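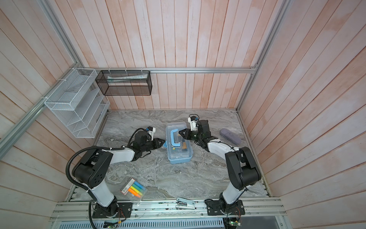 By Our Home Columnist
Opinion | The Meredith Ledger | January

Every January the big store out on the Kindley road moves the wrapping paper to the back and fills the front with empty boxes. They go up in towers by the registers, and people who swore a week earlier that they would buy less stuff load their carts with something to put the stuff in. I know this because I was one of them. I spent $194 on plastic containers this year and felt, wheeling them out to the car, like a person of strong character.

I would like to make the case against the box. I make it from a dining room where ten of them are stacked beside my chair.

The box's pitch is that your trouble is one of arrangement. You don't own too many extension cords, you just haven't given them a home. This is flattering and it lets everybody off the hook, especially the person who keeps buying extension cords. So you buy the home, and you coil the cords and put them in it, and snap the lid, and it is a very good snap. Then you put it on a shelf and go buy an extension cord, because you can't remember which box.

Clear plastic was supposed to fix that. You can see what's inside! Well, you can see what's against the wall of the thing. In my hall closet I can see one mitten and what may be the corner of a board game. Everything behind the mitten is a matter of faith. And most clear plastic is only clear the way a shower door is clear. You get colors. You get the general idea of an object. I once kept a box for three years because I was sure it held my good drill bits, and when I opened it I had been saving a bag of clothespins.

So then come the labels. I have friends in Illden who bought a label maker and now live inside a very well run post office. There is a label on the bin that holds the label tape. There is also a bin marked MISC, as there is in every labeled house in America, and it is the largest one they own.

My own house is 1,275 square feet, which my grandparents would have considered a hotel. They raised four children in less. What they had was a drawer. String went in it, and candle stubs, and keys to doors that were no longer there, and when the drawer would not close, somebody took something out. That was the whole system. You could feel it working through your hip.

A drawer has an end. A stack of boxes does not, or only ends at the ceiling, and after the ceiling there is the garage, and after the garage there is a place by the highway with a gate code and a first month free. I looked into that place. They have a unit the size of a small bedroom for $80 a month, and the young man on the phone told me most folks start with the small one. I thought that was an ominous way to put it.

Readers with small children will write in to say that I don't understand. I do. When you have four hundred tiny pieces of something on a rug at bedtime, a box with a handle is a gift from heaven, and I wouldn't take it from you. Same for Christmas lights, fishing tackle, and anything that smells. My quarrel is with the box bought empty, ahead of need, on the theory that it will make a better person out of whoever fills it.

There is a snobbish version of this argument and I want to keep clear of it. The store also carries the Olov line, woven baskets in the color of oatmeal, for people who think plastic is tacky. The Olov basket costs three times as much and holds less, and you can't stack it, and the clutter inside it is the same clutter wearing a sweater. If you must hide your batteries, hide them cheaply.

What I'd propose is dull. Before buying a container, try living for a month with the pile. Leave it out where it can embarrass you. I did this with a heap of old phone chargers on the kitchen counter, and by the second week I hated them enough to find out what they fit, and most of them fit nothing in the house. They went to the recycling counter in a grocery bag. I didn't miss them, and I got the counter back, and then I put a bowl on it, and I'm told the bowl is filling up.

As for the ten in the dining room, the store will take them back with a receipt. The receipt is in one of the boxes. I've been through six so far and found my passport, two tape measures and the lid to a pan I gave away, and I plan to get to the rest after supper.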